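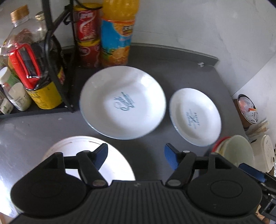

What happens when the police arrest someone?

I get asked this a lot when I visit schools, usually by somebody in the back row who has seen it on TV. So let's go through it. I'll use a made-up town called Lekside, with almost 300 people and one very small police station.

First, the police need a good reason. They can't arrest you for having a silly haircut or for being rude about their car. They have to believe you broke a law, and they have to be able to say which one and why they think so. (A hunch isn't enough!)

Next comes the trip to the station. An officer writes down your name, the time and what you are supposed to have done. I know, paperwork, yawn – but I love this part. If a person gets hurt or goes missing in a police station, those notes help other people find out what went on.

Now for rights. A right is something you get even if everyone in the room is cross with you. You can stay quiet. You can ask for a lawyer, a person whose job is to be on your side. And the police must not hit you or scare you into saying you did it. If you're a kid, your parents or another grown-up who looks after you should normally be told where you are.

After that, a judge gets involved. The judge doesn't work for the police, and can say "let this person go home" if the reason wasn't good enough.

What if the police break the rules themselves? Then they can be investigated, and they can end up in court too, sitting in the same chair as anybody else. A family can complain, and newspapers can ask questions – lots of them, I hope.

The exact rules change from country to country, so next time we'll look at what a judge does all day. Yes, I'll get to the wigs.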